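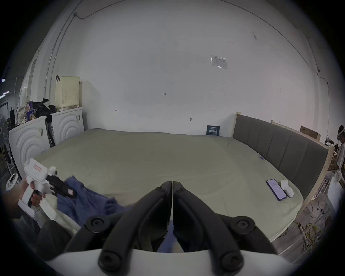

Contents | Previous | Next | Glossary | Index

Chapter 8
House Rules for Hand-Held Grippers

I learned most of what's in this chapter from Lise Lachance, who ran the collection floor at Kinix when I started there and who once made me throw out a whole week of shirt folding. That was 2,187 recordings, and I'd been pretty proud of them! The trouble was that three of us had been folding to three different ideas of "done." One person stopped at a neat square, another smoothed the sleeves afterward, and I (I'm sorry to say) sometimes gave up halfway and pressed the button anyway.

So we're going to talk about rules. I know, I know. You've just come out of Chapter 7, where you got to take a gripper apart, and now I'm handing you paperwork. Stick with me, though, because a robot that learns from your hands will learn your sloppy habits too, and it won't know which ones you were embarrassed about.

We'll start with the written task sheet: what the start position is, what counts as finished, and who gets to throw out a bad take. Then we'll move on to the work area itself, meaning cables on the floor, phones and other odds and ends within reach of the jaws, and how two people can work in one room without bumping elbows. I like a walk-through before every session. Mine takes over 10 minutes and I've never managed to get it any shorter.

After that comes labeling, where I'll compare the Kika checklist with the longer Amissah one. I prefer Kika for cloth and Amissah for anything breakable, and you're welcome to disagree with me in the exercises. The Hededcombe case study closes the chapter, and you'll want the blank task sheet from Appendix 11 next to you when you read it.

Before you go on, fold one T-shirt and write down every step you took. Keep the page, we'll be marking it up in Section 8.2.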